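Keep the grip width in the log

A lot of the tooling I see for manipulation work treats the gripper as a switch. There is an open command, a close command, and a flag in the data that says which one was sent last. The arm gets six joint values at a high rate and a planner that took years to write. The hand gets one bit.

I think this is a mistake, and a cheap one to fix. I write the logging and replay code at Derness, so I have an interest here, but most of what follows came from cleaning up after the other approach.
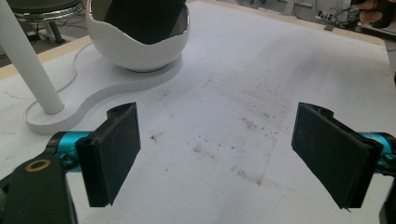 A jaw width belongs in every row of the log, next to the pose and with the same clock. When we replay a recording on the Tumlow arm, the planner has to know how much room the fingers take up on the way in. With the jaws spread wide over a table and nothing between them, the hand is at its bulkiest, and a lamp-like fixture off to one side becomes something the outer links can hit. A flag that says "open" doesn't tell the planner that. Open by how much? Our old collision model assumed one fixed width and used it everywhere. It was too careful in some places and wrong in others.

Faraji Temba went through the old set in May and found 171 recordings with an open or closed flag and no width. He was able to recover 57 of them from the video. The rest can be used for arm motion and very little else. I don't blame the people who recorded them. The file format had a box for the flag and no box for the number.

Where the flag goes wrong

The flag fails worst when the jaws stop on something. A controller told to close will report "closed" whether the pads met each other or met a part. You can patch this with a current threshold, and we did, and then the threshold had to be tuned again for every new set of pads. Width gives you the same answer with less fuss. If the jaws stop short of their zero and stay there, something is probably between them. If the object is a tube of known size, you can check that the number makes sense.

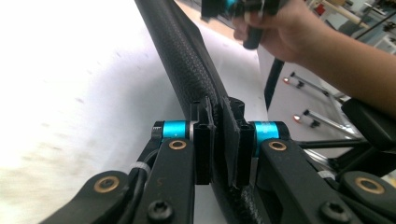 What it costs

Paavo Lehtinen has argued against me on this, and his points are fair. More channels mean more ways for a recording to be bad. A width sensor drifts. Links have play in them, pads wear, and a zero taken on Wednesday morning may be off by the afternoon. He would rather have a crude signal he can trust than a fine one he has to watch.

My answer is that the drift is there either way, and a flag only hides it. If the width is in the log, a script can look at the closed value at the start of each session and complain when it moves. Ours is 29 lines long. It throws out a recording now and then that would have been fine, and I can live with that.

He is right that the clock matters more than I first allowed. For a while our width came in on a separate thread and landed 2 rows late. The policy trained on that data learned to lift before it had finished closing. We spent a week looking at the network before anyone plotted the two signals together. So if you add the channel, stamp it at the sensor and line it up before anything else reads it.

I would also keep the raw value next to the cleaned one. Juntunen, our replay tool, used to smooth the width on import and drop the original, and the smoothing rounded off the exact moment of contact. Dillard, the newer one, keeps both columns. The files are a little larger. Disk space has never been what held up a project here, and missing columns have done it several times.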